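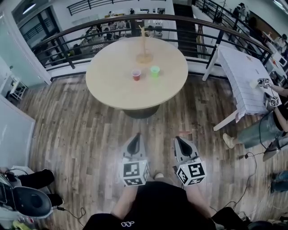
Brandura Tabletop Demonstrations
Data card, first release, September 2025

Summary

Brandura is a set of short manipulation demonstrations recorded by students of the Pilkington Robotics Club. The demonstrations were collected with hand-held grippers carrying printed square markers, and each session was recorded from a camera worn on the head. The release contains 2748 recorded episodes, of which 2453 passed review and are recommended for training. The remaining episodes are supplied in a separate folder and keep their original numbering.

Purpose

The set was prepared for the club's entry in the Vultska student challenge, in which teams train a two-armed system to handle everyday objects on a table. It is also used in the club's introductory course. It is suitable for work on imitation learning, gripper tracking and grasp timing. It has not been assessed for any use involving safety decisions or contact with people.

Tasks

Episodes cover stacking, swapping and moving plastic cups, including a red cup and a light green cup, on a round table. The operator works with one gripper in each hand. A task sheet with the wording given to operators is included as tasks.txt. Operators were free to choose which hand moved first, and this choice is recorded in the label file.

Collection

Recording began in March. Members worked in pairs, exchanging roles after every 30 episodes. Sessions took place in shared areas of the building during ordinary hours, so lighting and background activity vary. No attempt was made to standardize the background.

Contents

episodes/ video and gripper poses, one folder per episode
excluded/ episodes that did not pass review
labels.csv task name, first hand, outcome, reviewer code
calibration/ marker sizes and camera parameters
tasks.txt operator instructions

Video is stored at 30 frames per second. Gripper poses are given in meters, relative to the camera.

Known limitations

Marker tracking is less reliable when the cubes turn away from the camera or when one gripper passes in front of the other. Gaps in tracking are left blank in the pose files and should not be read as zero. All 27 operators were adults, and left-handed operators are underrepresented.

Access and conditions

The set is available to enrolled students and to registered challenge teams. Redistribution requires written permission from the club. Users are asked not to attempt to identify any person who appears in the recordings. Requests for removal of an episode will be handled before the next release.

Contact

Gareth Ellwood, Faculty Adviser, Pilkington Robotics Club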